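One Flat Sheet: an afternoon of paper with Facundo Valdebenito

I'd come to Butden to talk about folding, and we spent the first half hour on tabletops.
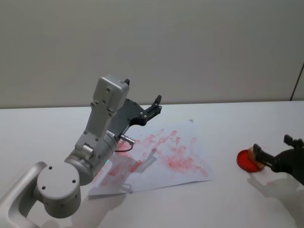 Roy Wainwright had already warned me on the phone that a white table is the worst thing you can put white paper on, that you lose the edges and end up creasing by feel. So of course that was my first question!

Facundo laughed. "Roy likes a dark green mat. He's been telling me that for 30 years. I like white on white. You stop looking at the edge and start looking at the shadow under it, and the shadow tells you where the sheet is lifting."

He teaches the Monday evening class at Soturora, and he starts everybody with ordinary copy paper. I'd turned up expecting something fancier (I'd even bought a pack of patterned squares on the way, which stayed in my bag the whole time). What about a sheet that's already been rumpled a bit? I'd have tossed it.

"No, no, keep it," he said. "A rumpled sheet is relaxed. You put your palm in the middle and push out to the corners, slowly, a few times. Don't iron it. People ask me about ironing every single month and then they come in with a brown triangle on their paper."

We tried it. I pushed too hard and made a brand new wrinkle, a long one, right across the corner. Facundo flipped the page over and had me do it again from the back with the side of my hand, and it went down pretty well, though you could still see the line if you tilted your head.

Then we folded. Envelopes first, then a little lidded box he calls the Ornitia, after the street where he grew up. It takes him no time at all. Mine took 20 minutes and the lid didn't fit, so now it's a tray and I keep paper clips in it.

I asked if he ever gets tired of teaching the same box. He thought about that for a while and wandered off to put the kettle on. "The box, yes," he called back. "The first fold, never. Everyone holds their breath on the first fold. You did too."

I did! I hadn't noticed.

His advice for folding at home is pretty simple: clear more table than you think you need, wipe it, dry it, and wash your hands. Keep your coffee on another surface altogether. He learned that one with a letter from his sister, and he still has the letter, ring and all.

The summer class starts again in July and there's room for 10. Bring your own paper, whatever's in the printer. The patterned squares can stay home with mine.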